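Speaker notes — "What happens to the can"
June 10, 2019, Hasadik office, ground floor

Get water first. Check the clicker. Aoi Ishida has the spare batteries.

Hi everybody, thanks for coming down on your lunch break. I'm Danish Rajput, I sit up on the second floor by the printers, and for the last while I've been the person who sends those emails about the recycling bins. So if you've ever deleted one, hello, nice to meet you! (Wait. Let them laugh if they're going to.)

I'm going to talk about soda cans. That's pretty much it. I had a bigger talk that covered paper and coffee cups and the mystery bin behind the stairs, but Aoi read it and told me it was three talks, and she was right, so today you get cans.

Start with the numbers, get them out of the way. Between December and the end of last month we collected 2696 cans in this building. We know because Aoi and I set up a tally sheet at each station and people used it — thank you, whoever kept drawing little fish next to the marks on the Drullen side. Of those, 347 came out of the regular trash. Somebody drank a soda, stood next to two bins, and picked the wrong one. I've done it too. I did it in March with my badge in my teeth and a laptop under my arm.

(Don't get preachy here. Move on.)

So why do cans end up in the trash? I asked people, and I got 43 answers, a lot of them the same. The big one was "I didn't want to put a sticky can in with the clean stuff." Fair enough! But a little leftover soda isn't a disaster. Tip it out in the sink, give it a quick swish if you're standing there anyway, and drop it in. You don't need to dry it, and you don't need to peel anything off. Please don't stand at the sink scrubbing a can with dish soap, which I have seen, and which was very sweet.

The second answer was the lids. Our old bins had the round hole, and when the bin got full the cans sat on top like eggs. People saw that and went to the trash. The new bins from Tudose have the wide flap, and so far the overflow at the Gasura end has mostly gone away. If yours is still filling up by noon, tell me and we'll move one over.

Third one, and I love this one, was crushing. This is where I slow down, because it turns out to be the thing people have strong feelings about. Half the kitchen crushes. Some of you do it with one hand while talking. Some of you stomp, and I'd ask you to do that on the loading dock and keep it off the nice floor — also please wear real shoes. There's one person who twists first and then folds, and I have tried to learn it and I can't.

A can is mostly air once it's empty, so a squeezed one takes up a lot less room in the bag. That's the whole argument for it. You don't have to get it flat. A few good dents and some creasing down the sides is plenty. 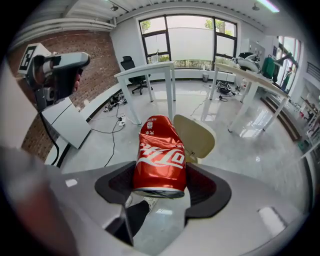

Does a can have to be crushed before it goes in our bins? Crushing is optional here: our hauler takes them whole, dented or flat, so do whichever you like.

Okay, one thing to watch. A hard crush can leave a sharp fold, mostly where the side wall creases over on itself. Aoi got a decent cut on her thumb that way in the spring, emptying a bag without gloves. So if you're pushing a full bag down to make room, don't use your bare hand. There are gloves on the hook by each station. If the hook is empty, email me.

(Ask who has foil and who has bottle caps at their desk. There's always one.)

Caps and foil are separate. Caps go in the jar on the counter and foil goes in a ball, a big one, please. The tiny loose bits fall through at the sorting place. Pull tabs can stay on the can. I know some of you collect them, and if you do, that's fine, the jar next to the caps is yours.

What I'd like from you over the next month is pretty small. Empty it, drop it in the can bin, and keep marking the tally sheet. Fish are welcome. We'll put the new count up by the elevator when it's done, floor by floor, and yes, I know the second floor is losing.

Questions now, then the sandwiches. The veggie ones are on the left side of the table, and the bins are right by the door.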